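Session 5: Parental leave law and party politics

Reading: Treloar, chapter 2, and the Drunik survey summary.

Leave policy is often taught as welfare economics. In this session we treat it as a question of party competition: who put it on the agenda, and who voted against it.

The Drunik survey asked 2,444 adults whether leave should be paid by employers or from taxes. Note how the answers differ by age group.

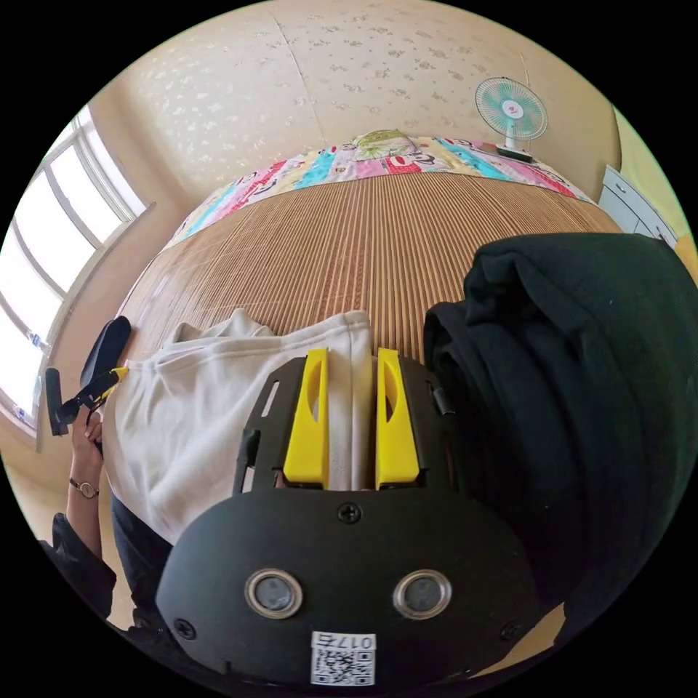
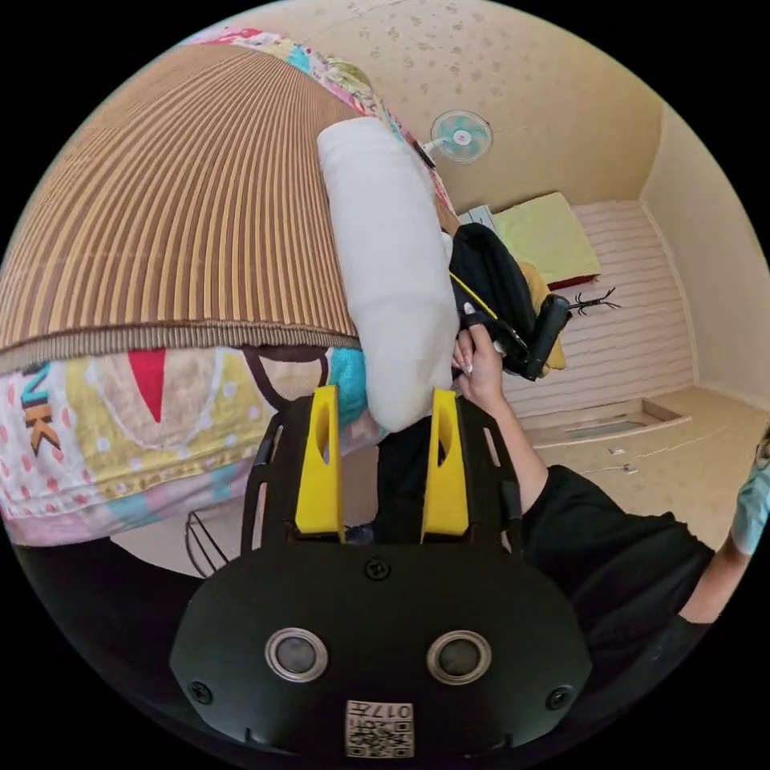 Compare Skavley and Mevby. Skavley extended leave to 84 days under a coalition government. Mevby kept unpaid leave and exempted firms with fewer than 200 employees.

Terms to know: agenda setting, veto player, policy feedback.

For Sunday: post one paragraph on which veto players mattered in Mevby.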